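Home » Tips » Looking After Wood

Oiling a Butcher-Block Top Without the Sticky Mess

Posted Mar 7, 2020

I get more mail on this than on anything else I write, so let me put it all in one place and save us both some typing! Most sticky tops come from too much oil left sitting too long, and I say that as someone who once glued a cookbook to her own counter (it's still missing the page with the plum cake).

Start by washing the wood with a little dish soap and warm water, then leave it overnight. Sand with 100 grit only if you've got stains or knife marks to get out. Otherwise go straight to 280, always along the grain, and wipe up the dust with a barely damp rag. The water will raise the fibers a bit, so give it one more light pass when it's dry.

For oil I use plain food-grade mineral oil, warmed by standing the bottle in a bowl of hot tap water. Pour a small puddle, spread it with an old T-shirt, and go make yourself a cup of coffee. After 20 minutes or so, wipe off everything that hasn't soaked in, and then wipe again with a fresh cloth, even if you think you're done.

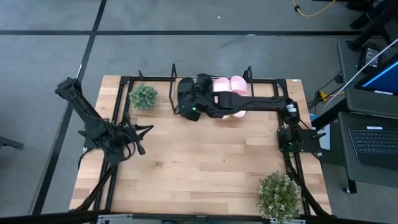
Do the ends of the strips twice, as end grain drinks like a camel. A new top wants 2 coats in its first week and then one whenever it starts looking thirsty, which in my kitchen means December, when the furnace has been running.

Please don't ball up rags that have had linseed or tung oil on them. Those can heat up and catch fire all by themselves, so spread them flat outdoors until they're stiff.

Next tip: Getting Candle Wax Out of a Tablecloth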